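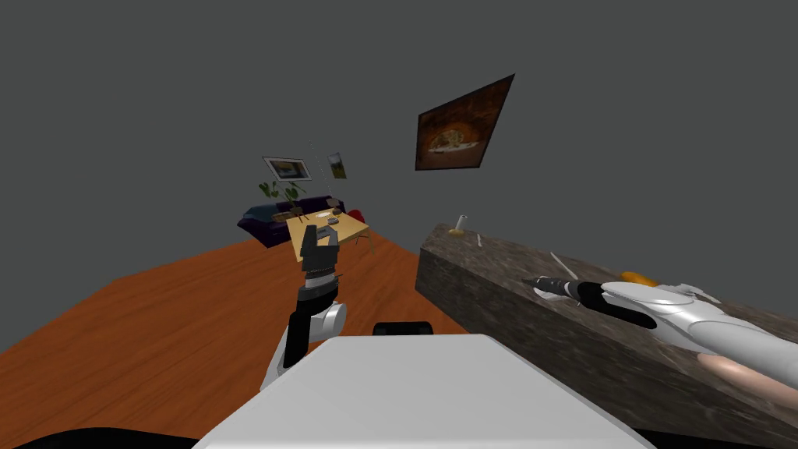 Two-Arm Kitchen Helper: Simulation and Bench Build
Project report by Carolina Valente and Jaruwan Thongsuk
Submitted 2025-11-24

1. Purpose

The Hiketti workshop is a shared space with two benches, a drill press and a 3D printer. We have been building a small two-arm robot there since April. The goal for this term was modest. One arm should pick up a light kitchen item from a counter, hold it, and put it down in another spot without knocking anything over.

The bench arm was not finished until late in the term, so most of the testing was done in simulation. The simulated robot is larger and better made than ours. We used it to write and test the pick-up program, which we call Durketari, before moving it to the real arm.

2. The simulated room

The test room has a stone counter on one side and a living area behind it, with a sofa, a wooden table and a red chair. The robot has two white arms with black two-finger grippers. Only the right arm works at the counter in our tests. The left arm has a parking position, and choosing it took more time than expected. In our first version it was parked low and the elbow came close to the body whenever the base turned. We now park it with the gripper pointing up.

We kept the furniture in the room on purpose. Carolina first tried an empty room, and the program did well there, but it got worse as soon as the background had other shapes in it.

3. Gripper approach

The program works in four steps: find the item, move above it, lower the gripper, close the fingers. The close view of the gripper is used for the last two. From the body the arm itself blocks much of the counter, so the close view decides whether the fingers are lined up.

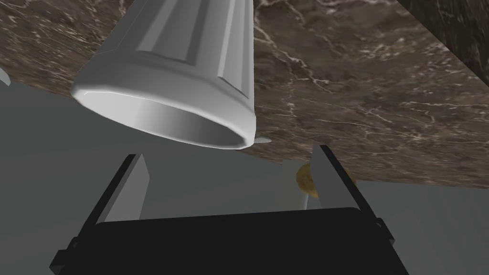
Figure 2. Close view of the gripper with the fingers apart. The white paneled piece overlaps the left finger.

The white piece is hard for the program because of its shape. It is wider at the rim than at the other end, and the ribs on the side make the edge uneven. If the fingers close on the slope, the piece can slide. Jaruwan changed the program so that it looks for the rim first and measures everything else from there.

The brown marble caused a second problem. Its pale veins were sometimes read as the edge of an object. We fixed part of this by ignoring lines that are thinner than a set width. That setting also makes the program miss thin utensils, and we have not solved this.

4. Results

We ran 200 trials in simulation. The item was placed correctly in 135 of them. In 45 trials the fingers closed but the item slipped, and in the other 20 the program never found the rim and stopped by itself. Most of the slips came when the gripper was too far to one side before it was lowered.

Other objects near the target matter too. With a potato on the same side as the right finger, the program sometimes measured the gap to the potato. We now check the color inside the rim before the fingers move.

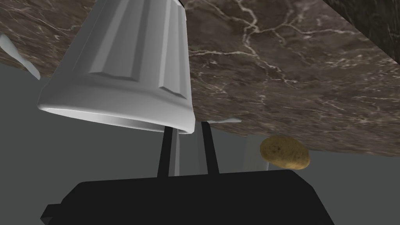 5. The bench arm

Our own arm uses a used motor set from Falcão and a control board from Estent. The gripper fingers were printed at the workshop. The second set is thicker at the base, as the first set bent under load. Motors, board and filament came to 49 dollars for our share, and the workshop paid the rest.

The bench arm can raise and lower a paper cup. It can't yet run the full program. The wrist motor is slower than the simulated one and the lowering step times out.

6. Next steps

Jaruwan will rewrite the timing of the lowering step. Carolina will mount a camera at the wrist of the bench arm and repeat the rim test with a patterned cloth under the cup. The second arm stays in its box until the first one passes.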